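Food and the Household, Unit 6: The Kitchen Counter and What It Did to Us

Handout to go with the lecture. Bring it to section. Margins have been left wide so you can argue with me in them.

Where we left off

Last time we had the housewife of 1900 or so walking. She walked to the pantry for flour, to the table to roll it out, to the stove to see if the fire was still interested, to the sink if she had one and to the pump if she didn't. Her kitchen had furniture in it, the way a bedroom has furniture: a table, a dresser, a freestanding cupboard, a range on legs. Each piece stood where it had been put, usually by somebody who didn't cook. Nothing lined up with anything else. The table was lower than the sink or higher than it, depending on who had built which.

This unit is about how all of that got shoved against the wall and given one flat top. We tend to assume the counter was always there, like the floor. Your great-grandmother would have had to ask what you meant.

1. The table, before it lost

The kitchen table did every job. Bread was kneaded on it, chickens were taken apart on it, children did their sums on it (ideally in a different order). It got scrubbed with sand or soda until the grain stood up. You could work from all sides, which meant two or three people could cook together and get in each other's way as equals.

Keep this in mind when we get to the kitchen island, which was sold to homeowners late in the twentieth century as a fresh idea. It is a table that can't be moved.

2. The efficiency people arrive

Early in the twentieth century, writers on home management picked up the methods that had been used to time men in factories and turned them on women making biscuits. Christine Frederick is the one to know. She diagrammed kitchens with lines showing every trip, and the bad kitchen looked like a plate of noodles. The good kitchen had a few short lines and, one assumes, a calmer woman.

The reading from Frederick is short and bossy. Read all of it. Note how often she speaks of saving steps and how rarely she says what the saved steps are for. In Eldana Alemneh's section a few years back somebody answered "more housework," and I have never had a better answer from a student or a colleague.

In Frankfurt in the 1920s, Margarete Schütte-Lihotzky designed a fitted kitchen for public housing: narrow, built in, continuous work surface, a place for everything down to the flour. It is a beautiful piece of thinking. It also fit one person. Families who had been eating in the kitchen for generations found that the kitchen no longer had them in mind, and some tried to wedge a table in anyway. The architects were disappointed in them, as architects often are.

3. Thirty-six inches

The standard American counter is thirty-six inches off the floor. It suits some bodies nicely. If you are shorter than that body you chop with your shoulders up around your ears, and if you are taller you wash dishes in a slow bow.

Home economists knew perfectly well that one height wouldn't do. They recommended different heights for different tasks, lower for kneading and higher for washing up. What they got was one height, so that the cabinets, the range and later the dishwasher could all be made to match and sold by the truckload. When a body and a factory disagree about a measurement, look at who owns the tape.

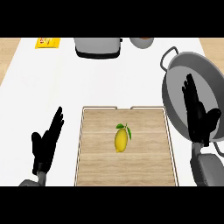
Once the surface is continuous, it starts to collect. A table has to be cleared, as people want to eat at it. A counter has no such deadline. Things arrive on it and stay, and by the second year they have rights. I'd ask you to think of the counter as the household's inbox: mail, keys, the school form, the banana that everyone has agreed not to discuss.

4. The appliances move in

Electric wiring came first for lamps, and early toasters and irons were sometimes run from the light socket, with the cord dangling down like a vine. Wall outlets at counter level changed what the counter was for. It had been a place where you did work. Now it was also a place where machines lived.

Look at the ads from the 1950s in your packet. Pay attention to how much bare surface there is. The woman in the ad has a mixer, a percolator, a roast, a cake, and acres of room left over. No kitchen of that decade had acres. The space in those pictures is the real product, and you couldn't buy it.

Selina Kaufmann's survey for her thesis is on reserve at the library desk. She went into 46 apartments with a folding ruler and measured how much counter was left once the permanent residents were accounted for. Almost 4 feet was the best she found, in a home where the owner had moved in the week before. She also asked people which machines they used and which they merely owned. Her chapter on the bread maker is the saddest thing I assign.

5. Surfaces and what they say about you

Wood came first, then tin and zinc, then linoleum glued down and edged with metal. After the war, plastic laminate swept the field. It was cheap and cheerful, and it didn't care about spilled coffee. It came in colors you will have seen if you have ever rented.

Then stone. By the 1990s, granite had become the thing a house had to have before anyone would admit to liking it. It is heavy and costly and will finish off any glass you set down with feeling. Cooks had managed without it for centuries, outside of pastry shops. What it does best is show that you could afford it. Veblen is on the reading list for exactly this week, so please don't tell me you couldn't see how he connected.

The case study is Marneo, the planned suburb from Unit 4. The builder's brochure lists 185 houses and gives more words to the counters than to the schools. Hagos Gebremichael lent us his copy. It's in the packet with his own notes down the side, and they're better than mine.

6. Who stands at it

We've been saying "she" through most of this, and the sources do too. The fitted kitchen turned the cook to face the wall. Later on, builders knocked out the wall and turned her around to face the television. Designers called this opening up the space. Ask what it opened and for whom. A closed kitchen is lonely, but you can cry in it, burn the rice in it, or eat the last slice standing up. In the open plan you are on stage from breakfast.

Tolera Admasu argues, in the article you have for this week, that the open kitchen suits homes where cooking has become a thing people watch. I think he's about half right, and he knows which half.

For section

Come ready to talk about the following. You don't need to write anything up, though it's always plain who did.

Draw your own kitchen, or the one you grew up in, the way Frederick would. Follow one meal. Where do the lines cross, and who is standing there?

Find one thing on your counter that hasn't moved since you started living there. How did it get its spot? Could you evict it?

Frederick and Schütte-Lihotzky both meant to free women's time. Pick one of them and say what she thought the time was for. Quote her. Do not quote the back cover.

Is a microwave furniture? (Last year this ate the whole hour. I'm allowing ten minutes.)

Reading

Frederick, the chapter in the packet, all of it.
Schütte-Lihotzky, floor plan and short text. Bring a ruler.
Veblen, the pages on conspicuous consumption only, unless you're enjoying yourself.
Kaufmann, thesis, the measuring chapter and the bread maker.
Admasu, article. Skip the first footnote, it's a quarrel with someone else.

Desta Woldegiorgis has taken over the Unit 6 sections and will collect the kitchen drawings. They should be on paper. The January group sent theirs in as phone pictures taken at a slant, and we're still turning our heads.

Next unit: the refrigerator, and why the door became a bulletin board.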